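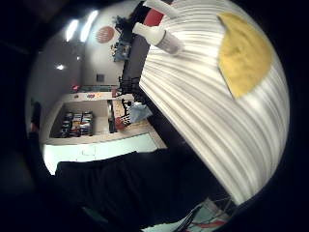
Does the robot know it's holding a cloth? Khurram Farooqui wanted to know that before we'd even got through the door at the Lillville open day, and I think it's the best question anyone asked all afternoon.

The short answer is no, not the way you do! You've been picking up cloths and bottles since you were tiny, so you don't have to think about it. A robot has to learn from examples, and it needs heaps of them. The team at Kincaid told us theirs had 3,104 so far, and they still want more.

Cloth is really tricky. A bottle keeps its shape when you grab it – a cloth flops, bunches up and looks different every single time. If there are pleats or folds underneath, the robot can get muddled about where one fabric stops and the other starts. Colour helps a bit there (yellow on white is much easier than white on white).

I had a go at folding too, and I got through 18 cloths before my arms got tired. Try it at home: shut your eyes, pick up a tea towel and find a corner – it's harder than you'd think!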